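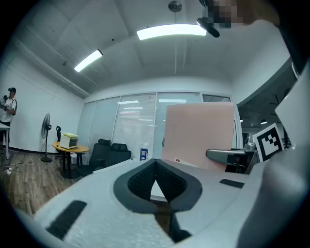 The office that files everything pink

5 min read
40 shares

She has run the records room at Stadstead for longer than she wants printed, and she would rather I didn't print her name either. "Put the clerk. Everyone calls me the clerk anyway."

So, the clerk. We talk standing up, mid-morning, phones going next door. She has a tea she never drinks. I ask about the colour first becuase everyone must.

"Pale pink is open matters. That's all it is. Closed goes to buff. When we took over the Breltgate files they came in every colour going, green, a sort of mustard, and you'd spend half a day working out what mustard meant to somebody in 1980-something."

How many came over? She knows this one straight off. 453 folders, Breltgate alone. The whole room holds a bit more than that now – she orders card folders in lots of 1,000 and the last lot is well down.

Pink shows up across a room, she says. That's the point of it. A pink folder left on a windowsill or a chair gets noticed by lunch. A buff one can sit there till winter.

Then the baskets. Plastic, blue, the kind you'd buy for a kid's bedroom. I'd expected proper trays, or a trolley.

"We had a trolley. Lovely trolley. Wheel went." She shrugs. "A basket you can put on any table. You can carry it on your hip. And it's got sides, so they stand up, more or less. Stack folders flat and the bottom one is gone, you'll never see it again."

More or less is right. Folders slump. They lean on each other and then the one at the end opens up and the papers start to creep out the corner. She is quite fierce about this. Open edge up, spine down, and don't half fill a basket, a half full basket is worse than none. If it has to be half full, put something heavy at the end. She uses a dictionary.

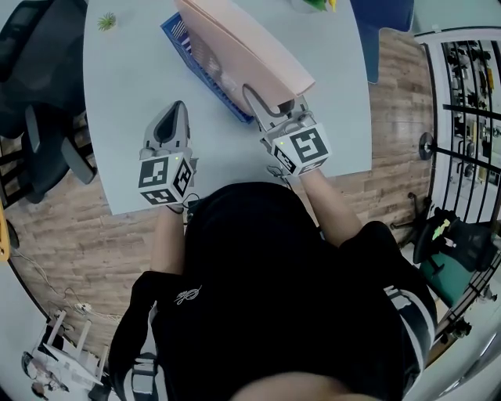 How many folders should go in one basket?
She stops at 40, fewer if they're fat ones, and past that you can't get one out without dragging its neighbours along.

Getting them out is where the damage happens, apparently. People pinch a corner and yank. The corner goes soft, then it tears, then someone mends it with tape and the tape goes brown. "Get hold of it lower down. Get your fingers in behind. And move the next one over first, give it some room." She shows me with her own hand, twice, a bit slower the second time.

What about the tables? Cleared at the end of the day, always. Nothing lives on a table. It's the one rule she inherited – from the Urrutia office, before the two were put together – and she says she hated it for a year and now can't work any other way. You come in, there's a bare top, you put your basket down, you start.

New people get five baskets on their first morning and are told to put them in order. No other instructions. She wants to see what they do. Most of them take everything out and cover the table, which she lets them do. The ones who go folder by folder from the front are faster, but she has had good workers of both sorts so she won't call it a test.

I ask if all this is going digital. Some of it has. Darnthorpe scanned theirs and sent the paper off to storage, and she gets a call from them most months asking how she labels things, so draw your own conclusion, she says. She isn't against it. She'd just like the folders in order before anyone scans them, otherwise you've got the same mess and you need a password to look at it.

Worst thing she's found in a basket? A sandwich, no hesitation. Best thing, a lease everyone had given up on, inside another folder, same pink, April before last. It had slid in through the open side when teh basket was carried down the stairs.

She has to go. There's a basket by the door waiting on her and somebody has put the folders in spine up.

3 comments
Sign up for our newsletter. Unsubscribe any time.
We use cookies to improve your visit. Accept / Manage settings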